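3.2 Lids, handles and where people put the fruit

The Wolcombe sessions gave us our favorite material in the whole study. Each of the 40 households was asked to set up a small group of kitchen things on a plain white table, in whatever way felt ready for cooking, and then to tell us why. We expected short answers. What we got was long, lively talk about reach, habit and which hand does what!

Lidded pans drew the most comment. People who kept the lid on spoke of the pan as "put away for now", even when it stood in the middle of the table, while people who took it off spoke of it as already in use. Handle direction mattered too. Hayashi's earlier notes from Gunadum describe handles turned toward the cook – in Wolcombe we also met layouts where the handle points straight up the table, as in Figure 2, and these deserve a closer look.

Fruit behaved quite differently. It was treated as filler by some and as the real start of the meal by others, and its distance from the pan often matched how the person talked about it. A piece set right beside the pan was usually "going in", and one left lower down was "for later". We find this link very promising, and it held up well when Emiko Hayashi went back over the July interviews.

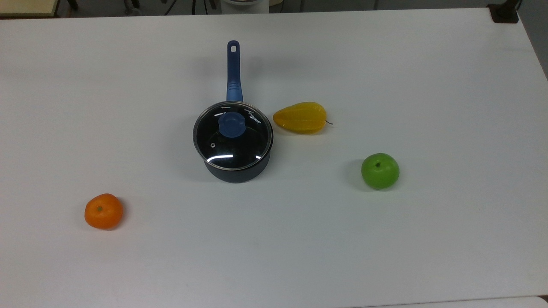 Figure 2. Layout with a lidded saucepan, a yellow artificial fruit next to it, a green apple and an orange tangerine.

3.3 Comparison with the Kakakhel sessions

In Kakakhel we used the same instructions and the same kind of table, with 63 households taking part. Talk about lids was just as rich there.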